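Ekside Dawber 7 – small guitar amp

Print this page | E-mail to a friend

I've been gigging with one of these since the spring and I still get asked about it after nearly every set, so I've finally put it up in the shop. The Dawber 7 is a seven-watt valve combo with one volume knob, one tone knob and a spring reverb that I can't leave alone (I have tried!). It's loud enough for a pub back room with a drummer who listens, and it goes quiet enough for a flat if you're sensible about it.

Tormod Engström builds them in Berngate and he's fussy in all the right ways – mine went back once for a buzzy speaker and came home with a new one fitted, no charge.

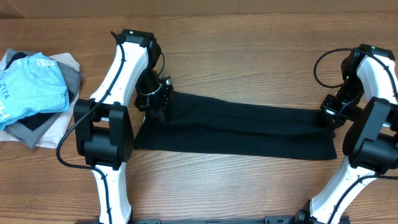

The clean sound is what I bought it for. Single coils come out round and a bit chewy, and if you dig in past halfway on the volume it starts to break up in a way that suits slide. Mohammed-Awal Appiah borrowed mine to record the Esteo EP and used it on every track, even the one with the lap steel. I had to ask for it back twice.

It weighs 19 lb, so you can manage it on the bus. The padded cover is extra and I'd get one. Footswitch for the reverb is in the box, the lead for it is a bit short.

Next batch lands in November. £125 deposit holds one for you.

Shares: 100
Comments (7)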